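Home Organisation Short Course
Session 4: Cables, leads and the drawer of doom
Tutor: Lionel Naylor, Trokari Centre, Room 30

Welcome back! Last week was all paper, and I promised you something more fun. Cables are my favourite session of the whole course (yes, really) and by the end of the evening I hope you'll be itching to get home and tip out that drawer.

Key idea for tonight: sort first, coil second. Almost everyone wants to start winding straight away, and then they end up with beautifully coiled leads they can't put a name to. Get them into groups, then worry about how they look.

Ways of grouping
By colour: quick, cheerful, good for network leads and great with children.
By job: charging, sound, computer, kitchen. Best for most homes.
By plug: useful if you have a lot of old kit and no idea what goes with what.

Open baskets are brilliant for this stage. You can see what you've got through the holes, there are no lids to lose, and a long lead can go in loosely without being bent hard. One basket per group, lined up along the back of your work area, with the tangle in front where you can get at it.

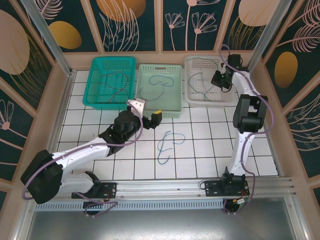
Photo: Sixten Nyberg, course slides, June 2026

I love the plain dark red cable sitting by itself in the teal basket, just laid in wide loops. Compare the basket on the right, where a thin green cable shares with a dark teal-blue one. Would you keep those two together? Talk it over with your neighbour, there's no single right answer! The blue tangle on the tiles is the sort you'll be tackling tonight.

Undoing a tangle
Find a loose end and leave it showing.
Open up the loops with your fingers. Don't pull, pulling makes knots.
Work the end back out the way it seems to have gone in.
Lay the freed cable in its basket and go again.

Coiling
Follow the natural curve of the cable and keep the loops wide, a hand's width at least. Fasten with a soft tie, never round your elbow please.

For next week
Sort one drawer or box at home and bring your three oddest leads. Read the Belkadi handout on labels, pages 1 to 6. The September repeat of this course is open for booking, code 2321, if you know anyone who'd enjoy it.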